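Workshop Builds > Grippers & Handheld Tools

Tuning a two-finger hand gripper for cloth

If your gripper can pick up a block but slides right off a T-shirt, you're going to love this one! Cloth is a completely different animal, and getting my Flakik build to hold it was the most fun I've had at the shared bench all April.

Start with the fingers open and both pads bolted on loosely. Close them by hand over a scrap of cotton and look at the tips. They should meet along their whole edge (mine were off by 2 mm, which was enough to drop everything). Nudge the pads until they line up, then tighten the screws a little at a time, swapping sides as you go.
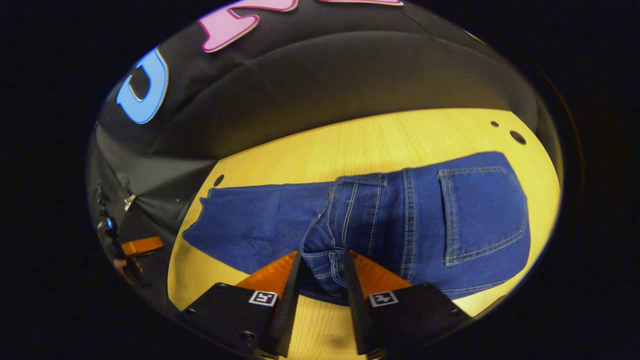

Now for the grip itself. Come in from above with the tips straddling the spot you want, press down lightly, and then close, so the fabric has a chance to rise between them. On jeans I like going for the crotch, where the seams run together and the denim is already bunched up, and the black wedge tips can pinch a real fold there. A smooth leg is much harder, so save it for later!

Once you've got a fold, lift slowly. If it slips, close a bit further before you touch anything else. Bram Dekker swears by softer pads, and I'm trying a set next.

Last thing: check that the markers on both finger bodies are flat and clean before you record. I logged 1412 grabs with one peeling corner and had to redo the lot.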